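Taming the Paper Pile

Paper breeds in the dark. I left a drawer alone in March and came back to 2 water bills, a Vudell toaster manual (the toaster died years ago) and a coupon good for 30 cents off soup.

My rule now is that mail gets opened standing up, next to the recycling. Sit down with it and you're doomed to read the catalog.
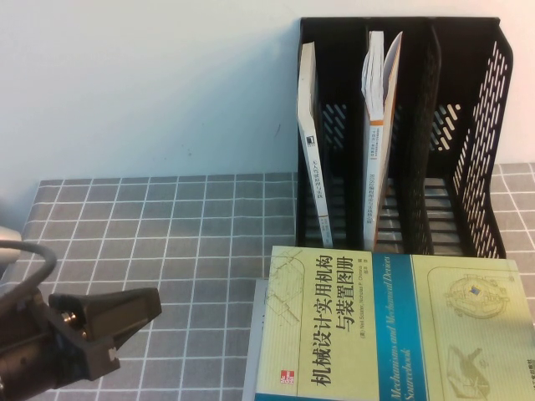
Three slots, and the wall keeps it from wandering.

Label by what you have to do: Pay, File, Argue With. "Miscellaneous" is a drawer with better manners, so skip it.

Empty the whole thing every 7 days. Manuals can go in the trash if the maker has them online. Warranties stay, stapled to the receipt, and photocopy the receipt while you're at it, as the shiny kind fades to nothing right before the blender does.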